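Dulden House, Gikilville: Guest Questions
Updated April 2022

Do I have to fold the cloths?
Please. The house has 70 of them, and a drawer that was plainly designed for fewer. Flat on the table, corners in, done. Purple ones have a plush underside, so start with that face down.

It still has creases in it. Should I iron it?
No. We stopped ironing in 1999 and have not been reported to anyone yet.

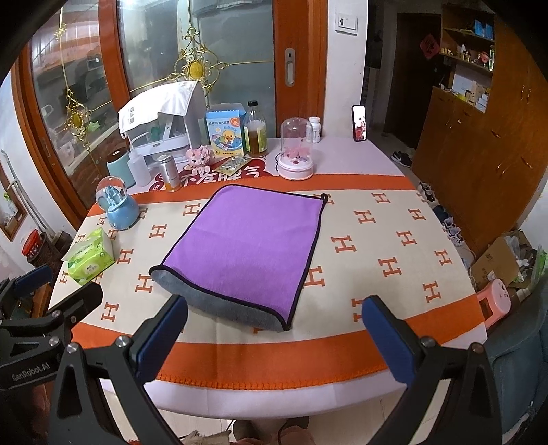

Can I move the snow globe?
Yes, but put the castle back on the table before you leave. The tissues may roam.

Is the orange mat for eating on?
Tea and toast, fine. Curry, no -- the Khumalo Room lost a good one that way.

Where do spare cloths go?
Top drawer, Wudton landing. Push hard.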